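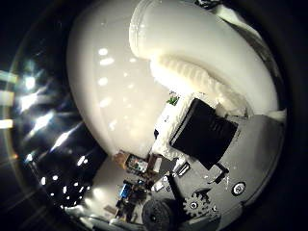

How does an operator show the hand a task without writing code for it?

The operator wears a tracked glove, moves through the task at normal speed, and the hand follows while every joint position is logged alongside the wrist camera stream.

The answer comes from Berwyn Owen, who runs the demonstration rig at Testhorpe. The logged motions are used to train a control policy, which is then tested on the same hand. The current set, named Drornum, holds 1,835 demonstrations. Owen keeps 1,828 of them for training.

"Seven were dropped for clock drift," he said. "The glove and the camera disagreed on the time. If the finger closes in one log before it closes in the other, the policy learns to grip early."

Owen started with kinesthetic teaching, in which a person pushes the arm and fingers through the motion directly. He still uses it for slow insertions. "You feel the contact through the structure, and that is useful. But your own hands end up in the camera view, and the policy will look at them if you let it."

Remote control removes the operator's hands and also removes the feel. Testhorpe's software, Drotance, returns motor current as a tone in a headset. Owen described it as crude but adequate. New operators record 50 practice runs before their data is kept.

"Most of what they learn is to stop correcting," he said. "A person sees a small error and jerks the wrist. The log records the jerk as part of the task."

He does keep some recoveries. A missed grasp followed by a clean second attempt goes into the set with a label, so the policy has material to draw on after a miss of its own.

On soft fingers, Owen was cautious. A glove reports joint angles, and a flexible finger has no single angle to match. "We map to motor position and accept the difference. Two fingers from one mold will not bend alike."

Comments (3)

tannous: What rate do you log at? The drift problem sounds familiar.

gearlash: We tried force tones too. Operators muted them by lunch.

R.K.: Would like to see kinesthetic and glove data compared on the same insertion task.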